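Call for Participants: Home Trial of the Allano Hand-Held Gripper
October 29, 2022 | Fenna Jacobs

Petrenko invites 16 households to evaluate the Allano, a two-fingered gripper kit for recording everyday handling tasks. Participants will grasp and move soft packaged goods in their own homes.

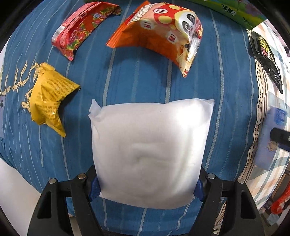
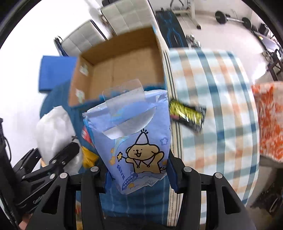 Each household will complete 70 short sessions over 14 days and return a written review of the kit. Applicants must be 18 or older. No technical training is required. A payment of $200 will be made on return of the equipment.

Applications should be addressed to Amrit Hiebert, Trials Office.

Search this site Enter keyword Go

Recent Notices
Betus Kit: Results of the August Review
Dutach Service Plan: Revised Terms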